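Can a robot clear up after lunch yet?

People keep asking me this on the tips page, usually right after I've told them to rinse their cans (please rinse your cans!). My short answer is that it can manage bits of it, if you set the job up kindly. Picking one piece of trash out of a drawer is a fair chore to start with, and harder than it sounds -- crumpled stuff never has the same shape twice.

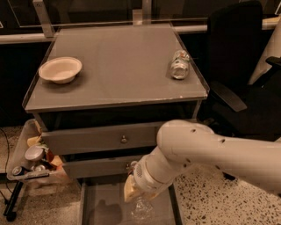

Elport Makers Club -- Household Tips

So if you want to try a machine on tidying, here's what I'd do. Keep the pieces few and spread them out, with a bit of air between each. Pull drawers all the way open before you start, because a half-open drawer is misery for an arm coming down from above. Soft fingertips are kinder to paper bowls than hard ones. And put the trash bin close by, for heaven's sake.
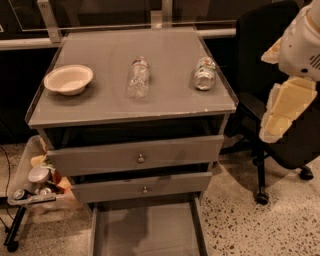

Sorting is where I'd still do it myself. Innes swears we'll have it cracked by May, and Edith has bet him a cake that we won't (I'm with Edith, and I like cake). Paper, plastic and metal each want their own bin, and I can do a whole lunch table while the kettle boils. Would I let a robot near my good glasses? Not a chance! Come by on Wednesday if you want to argue about it, and bring your empties.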